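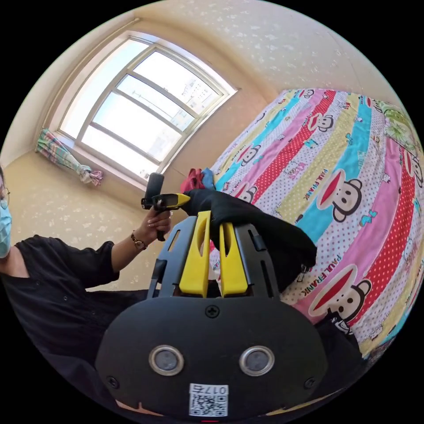
Laundry-folding data service opens for orders, but questions remain

Corkach has put its home recording service on general sale this August, offering robot developers hours of household chores done by people holding a pair of grippers. Clothes come first. Black garments on a bed, a gripper in each hand, and a customer who hopes a machine will one day copy the movements.

The firm says a starter order covers 20 hours of folding and sorting, delivered within 9 working days. It also says that nearly 80 per cent of recordings pass its own checks. What those checks involve is less clear. Corkach would not share them, and the sales sheet gives the matter one line.

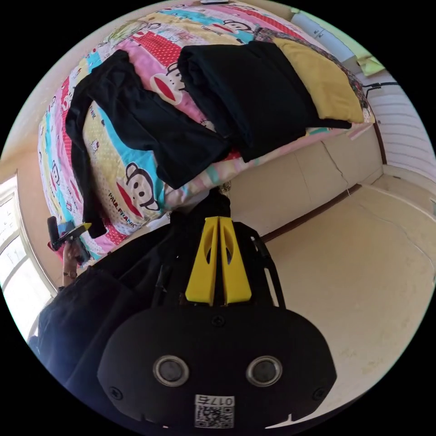

Edgardo Manalo, who buys training data for the robot maker Drelgate, has tried the service and is in no hurry to reorder. "Real bedrooms are useful, I'll give them that," he said. "But dark cloth is hard work for any system, and I wanted to know how many failed folds were thrown away. I still don't know."

Rival supplier Kinoshita lists its rejected recordings alongside the good ones, though it charges more and works only in studios. Corkach says a similar option is planned – it gave no date.

Prices are on request, with a minimum contract of six months. Buyers can ask for a short sample before signing, and Manalo's advice is to ask for one that includes the mistakes.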